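4. Do care labels tell owners what they need to know?

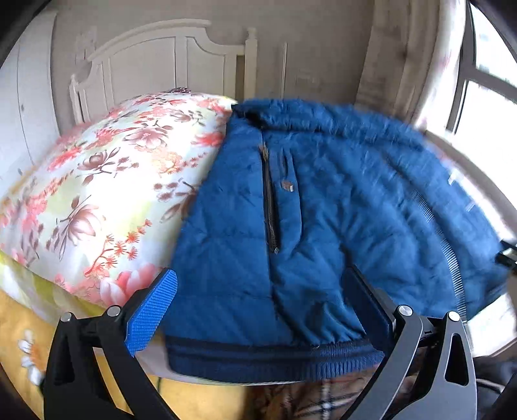 The claim we set out to test is a modest one. Makers of padded outerwear say that a garment washed according to its label will keep most of its warmth for the length of its useful life. The claim appears in some form on nearly every swing tag we collected, and it is repeated in shopping guides, in laundry advice columns and in a fair number of papers that cite one another for it. When we followed those citations back, most of them ended at a trade leaflet with no data in it. We therefore treat the claim as open.

4.1 What the labels say

We gathered care labels from padded jackets, vests and coats sold second-hand in two cities, between them covering a wide range of prices and ages. Of 3,659 garments handled, 3,444 still had a label that could be read in full. The rest had labels that were cut out, faded or worn past reading, and we left them out of everything that follows. This may matter. People who cut out labels may also be people who wash their clothes as they please, and if so our sample leans toward careful owners. We have no way of checking this and do not wish to guess at the size of the effect.

The labels agree on less than one would expect. Two jackets with the same outer fabric and the same listed filling can carry opposite advice on tumble drying. Within a single product line from Stullov, we found one color marked for machine washing at low heat and another marked for hand washing only, with no difference in the fiber content given. We wrote to the firm and received a polite reply that did not address the question. Dikis, which sells mostly through its own stores, uses the same label wording on every padded garment it makes, whatever the filling. Consistency of this kind is easy to praise, but it suggests that the wording was settled once and never compared with the clothes.

A common defense is that labels are written to be safe, so that the strictest advice protects the maker and does the owner no harm. We are not persuaded. An owner told never to use a dryer will hang a padded jacket on a rail, where a thick filling can stay damp for a long time. Whether that is gentler on the filling than a short low-heat cycle is an empirical question, and the labels answer it without evidence.

4.2 Survey of owners

Owners were asked how they had last cleaned their padded jacket, how long ago, and whether they had looked at the label first. We received 809 usable replies. The questionnaire went out with receipts at participating second-hand stores in April, and the form closed in June 2020. Stores had irregular hours during part of this period and the flow of replies was uneven, with long gaps followed by clusters. We did not try to correct for this.

Most of the people who answered said they had read the label at some point. Far fewer could say what was on it. Among those who described the washing symbol in their own words, a common answer was simply "cold" or "gentle," which covers several different symbols and is contradicted by others. Some respondents described a symbol that does not exist. We mention this without wishing to make fun of anyone; two of the present authors gave wrong answers when the form was tried out in our own department.

Earlier work has reported much higher rates of label understanding. We believe the difference lies in the method. Those studies showed people a printed symbol and a short list of meanings to choose from, and a person can do well on such a test by ruling out the silly answers. Asking someone to recall the label on a jacket at home is harder and closer to what happens in front of a washing machine. It is also messier, and we accept that our coding of free answers involved judgment. Two coders worked separately and then settled their differences by discussion, a procedure that always produces agreement in the end and should not be taken as proof of accuracy.

4.3 Loft as a measure of warmth

The usual stand-in for warmth is loft, meaning the height to which the filling rises after being pressed flat. It is cheap to measure and the numbers look tidy. The trouble is that loft is taken from loose filling or from a flat test panel, while a jacket is a set of small stitched pockets with seams, a zipper, a collar and a wearer inside it. Quilting presses the filling down along every line of stitching, and a narrow pattern has more such lines than a wide one. A figure obtained from a panel with no stitching says little about either.

Figure 4 shows a quilted puffer jacket with diagonal diamond stitching, a type of construction to which these remarks apply.

We repeated the panel test on quilted sections following the method published with the Jisow bench protocol, with one change. The protocol calls for a single reading after a fixed rest. We took 4 readings per section, at increasing intervals, and found that the order in which sections ranked depended on which reading was used. A section that looked poor at the first reading could be near the top by the last. Anyone choosing one interval in advance would have reported a clear winner, and anyone choosing another would have reported a different one. We suspect that some of the firm conclusions in this literature owe a good deal to when somebody looked at the gauge.

This does not make loft useless. Very flat sections stayed flat at every reading, and a jacket whose filling has gathered into hard lumps needs no instrument to identify it. Between those cases, however, lies the large middle group of ordinary used jackets, and it is for this group that buyers would like an answer.

4.4 The effect of washing

The strongest statement in favor of the label comes from the Rønning wash series, in which new jackets were washed repeatedly under label conditions and compared with others washed hot. The hot-washed group did worse. We have no quarrel with that finding, but we note what was compared. All the garments were new, all were dried fully by the same staff, and none were worn between washes. Real jackets are sat on, stuffed into bags, rained on and left in the backs of cars. If most of the loss of warmth comes from wear - and nothing in the series rules this out - then the choice of washing temperature may matter very little to the owner, however clear the difference is in a laboratory.

Our own data cannot settle the matter. Owners who reported following the label did describe their jackets as warmer, but they also described them as newer, and they wore them less often. Once the replies are sorted by age of garment, the difference shrinks to a size we would not care to defend. There is also the plain possibility that a person who has taken trouble over a jacket is inclined to think well of it.

We looked as well at the advice to add clean tennis balls to the dryer, which turned up repeatedly in the free comments. Respondents were enthusiastic. None had dried a similar jacket without them for comparison, and we found no published trial that had done so with a sufficient number of garments. The advice may be sound. It is passed along with a confidence that the evidence does not support, and the same can be said of freezing, airing in sunlight and storing on wide hangers.

4.5 Limits

Several weaknesses should be kept in mind. The garments came from second-hand stores, where badly worn items are often removed before sale, so the condition of our sample is probably better than that of padded clothing in general. Fiber content was taken from the label, and it would be odd to trust the label on that point while doubting it on others; we did so for lack of money to test fillings directly. Age was reported by owners from memory. The free comments came mainly from people with something to say, and complaints about zippers outnumbered remarks on warmth.

Given these limits, we draw only a narrow conclusion. We found no good evidence that label advice is wrong, and very little that it is right. Section 5 sets out a wash and wear trial in which used garments would be assigned to different care routines and measured at several intervals after each cleaning.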